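# Kukent: notes on taking apart old desktop towers

This folder has my notes about old office computers which I open, clean and sort for parts. The text files are short and the language is simple. I wrote them first for myself, later I put them in order for other people.

Last update: Oct 3, 2020

## What is inside

- `boards/` — one text file for each motherboard
- `cables/` — the list of cables, with the number from each label
- `cases/` — measures of the cases and which screws they take
- `missing.txt` — parts I still look for

There are 140 entries now. The first ones are from May and they are less complete, please be patient with them.

## How I name the parts

Each tower has a batch name (Trametti, Serkov or Arruda) and then a number, for example `serkov-9`. The batch name says only on which shelf the tower stands.

In the board file I write the socket first, then the memory slots, then the SATA ports. If a socket or a slot has nothing in it, I write `empty`. I do not leave the line blank, as a blank line means that I have not looked yet.
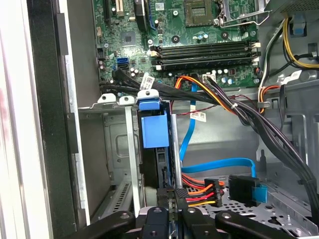
## Cables

Many cables carry a small white label with a barcode. Please do not remove it. When a label is on a bundle, I enter the bundle as one item and write the colour of the wires next to it: `black`, `red-black`, `orange-yellow`.

Before you pull a power connector, press the clip and hold the plug, not the wires. I have damaged 2 connectors in the Arruda batch in this way.

## Known problems

- Some board files in Trametti have no model name.
- The lengths in `cables/` are in millimetres. A value over 1000 is probably my typing mistake.
- Drive bays are described only in the newer files.

## Use

You may copy and change everything. If you find an error, open an issue and write the tower name in the title.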